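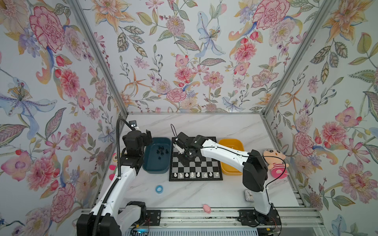

Looking after board games and small-parts sets in the home

Household guidance from the Stollum Tenants' Advice Service

Board games, chess sets, jigsaws and card games are among the items most often thrown away when a tenancy ends, usually for want of a few missing pieces or a split box. The following advice is intended for households that wish to keep such sets complete and in good condition. It applies equally to shared lounges in the Sanna and Garier buildings, where sets are lent out from the ground floor cupboard.

Where to keep sets

Choose a dry cupboard inside the heated part of the home. Lofts, garages and balcony stores are unsuitable. Cardboard takes up damp, boards bow and printed paper lifts at the corners. Cupboards built against an outside wall should be checked for mould at the start of winter, and boxes should stand a hand's width clear of the wall.

Keep sets away from radiators and hot water pipes. Wooden pieces and boards may crack if they are dried out quickly, and the glue under felt bases becomes brittle.

Boxes are best stored flat, with the heaviest at the bottom. If shelf space only allows them to stand on end, fasten each box with a wide cotton tape or a flat elastic band. Narrow rubber bands cut into the lid and perish within a year or two, leaving a brown mark.

Keeping pieces together

Small parts should be sorted into bags or lidded pots before they go back in the box. Cloth bags with a drawstring are suitable for wooden and metal pieces. Clear resealable bags suit tokens and dice. Write the name of the game on each bag as well as on the box, especially where several sets are kept on one shelf.

A list of contents, fixed inside the lid, is of great help when a set is put away in a hurry. For a standard chess set the list need only give the king, queen, two bishops, two knights, two rooks and eight pawns for each side. Jigsaws should carry a note of any piece known to be lost, so that the next person does not search for it.

During play, a shallow tray or bin at the side of the table is useful for captured pieces and spare tokens. Choose one with a smooth interior and no gaps at the corners.

Cleaning plastic pieces

Plastic pieces may be washed by hand in lukewarm water with a little washing-up liquid. Place them in a sieve so that none are lost down the plughole. Use a soft toothbrush for crowns, crosses and other fine detail. Rinse, and leave to dry on a towel overnight before returning them to the box. Do not use a dishwasher, even on a cool programme, and keep nail varnish remover and white spirit well away, as both may dull or dissolve the surface.

Pieces with felt or paper bases should not be put in water. Hold the piece upright and wipe the upper part with a cloth wrung out almost dry.

Cleaning wooden pieces

Dust with a dry, soft brush. If the wood is sticky from handling, wipe with a barely damp cloth and dry at once. A very small amount of clear furniture wax may be applied twice a year to unpainted wood and buffed after 10 minutes. Painted pieces should not be waxed.

Boards

Folding boards generally fail first along the hinge. A strip of bookbinder's linen tape on the underside, rubbed down firmly with the back of a spoon, will extend the life of the board considerably. Household sticky tape should be avoided. It yellows, shrinks and takes the printed surface with it when removed.

To flatten a board that has bowed, lay it face down between two sheets of clean white paper and place heavy books on top. Leave it for at least a week. Steam and irons should not be used.

Marks on a printed board can often be lifted with a soft white eraser. Test on the border first. Food spills should be blotted and not rubbed.

Loose felt bases

Scrape off the old glue with a blunt knife and wipe away the dust. Cut new felt slightly larger than the base, attach it with a thin coat of PVA glue, and stand the piece on greaseproof paper under a light weight. Trim the edge with small, sharp scissors once the glue has set. Self-adhesive felt is quicker to use but tends to slide in warm rooms.

Households with young children

Small pieces present a choking risk to children under three. Sets should be kept on a high shelf, and the floor checked after each game. Any set with a battery-powered timer requires particular care, and the battery cover should be secured with a screw.

Borrowing from the shared cupboards

Residents may borrow up to two sets at a time. Please check the contents list on collection and on return, and report missing pieces to Wilma Buchanan at the Sanna office. Single replacement pieces are held in the spares drawer, and Adel Kettani can supply linen tape and felt from the workshop in Garier, Room 42, on request.

Sets that are no longer wanted may be handed in at either building throughout July. Incomplete sets are accepted if the box is marked accordingly.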